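Vernness garden centre drops peat, and I've got compost under my nails already

December 23, 2019 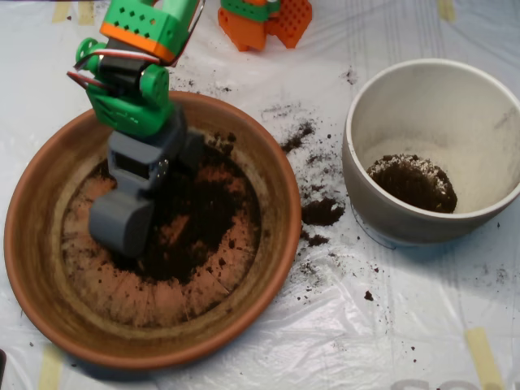
Soil in a terracotta saucer, the sort of thing windowsill growers will be buying by the bag come spring.

Well, it's happening! Jõgi, the garden centre out on the Ornmont road, has confirmed that it will stop selling peat compost in March. Every bag on the shelves will be peat-free from then on, and so will whatever they use for their own bedding plants out the back, which I think is the bigger news (more on that in a bit).

I've been going to Jõgi since it was a polytunnel and a shed with a kettle in it, so I'll admit I'm not exactly neutral. I learned to prick out seedlings from the handwritten signs there. I've also complained about peat in this column more times than my editor would like, and a fair few of you wrote in after the last one, some cross, some very cross, one enclosing a dried leaf.

If you missed the background, there's been a petition going since the summer asking local shops to give peat up. It passed 3,000 names last week, and for a town the size of Vernness that's a lot of people with an opinion on potting mix. Peat comes out of bogs that take thousands of years to form, and once it's dug out and dried it lets go of the carbon it was holding. Most gardeners I know will nod along to that and then ask, quite fairly, whether their tomatoes are going to sulk.

So I drove over and put it to Līga Kazlauskienė, who runs the growing side at Jõgi. She was potting up hellebores and didn't stop while we talked.

"They'll sulk if you water them like you used to," she told me. "The top dries out and looks thirsty, and underneath it's soaking. People drown things. Put your finger in first."

They've had trays in the new mix for two seasons now. The first year was rotten by her own account, with a whole bench of lobelia that never got past the size of a button. The second was much better, after she switched to a finer blend for seeds and started feeding earlier. Pansies loved it. Cyclamen couldn't have cared less either way. She's still not happy with the blueberries and says anyone who wants ericaceous compost should come and talk to her before buying, as the peat-free ones vary such a lot from batch to batch.

The new stuff is being made by Revis, the composting firm by the old railway yard, from bark, wood fibre and green waste. I know some of you will have raised an eyebrow at that last bit, having found the odd shred of plastic in a bag of the cheap stuff (me too, and once a whole teaspoon). Revis tell me it's sieved twice for the Jõgi order. I bought a bag to take home and went through a good part of it over newspaper on the kitchen table, to the despair of my family, and found twigs. Quite a lot of twigs, to be fair, but they were only twigs.

Now, price. A bag will cost more than the peat one did, and I won't pretend otherwise. Jõgi hadn't settled on a figure when I asked. What they have settled on is a refill bin by the tills, so you can bring your own bucket and pay by the scoop, which sounds ideal for those of us with a balcony and nowhere to hide a great sack of compost all winter. I'd use it just for that.

Not everyone's thrilled. There were a couple of chaps in the café who have grown show leeks in peat for longer than I've been alive, and they told me cheerfully that they'd be stocking up before the changeover. I asked whether they'd try a row in the new mix to compare. One said he might. The other asked for more tea.

The plants for sale are where I think this really matters, though. You can buy the most virtuous compost on earth and then come home with six trays of petunias that were all raised in peat, and most labels don't say a word about it. Jõgi's own-grown plants will carry a green label from March. The ones they buy in won't, not yet, and Līga says she's working through her suppliers by phone and getting some funny answers.

A few practical bits, then I'll let you get back to the sprouts. Whatever peat compost is left will be sold off at the ordinary price until it's gone, with no big clearance. There's a free sowing morning planned for the first weekend in March, with the kettle on, and you're asked to bring a pot or an old saucer if you have one spare. Children are welcome and so are muddy dogs, provided they stay out of the alpine house. Jõgi is shut from Christmas Eve until after New Year, and the gate really will be locked, so please don't go rattling it for a last-minute wreath.

I'll be sowing my sweet peas in the twiggy bag this weekend and will report back on what comes up.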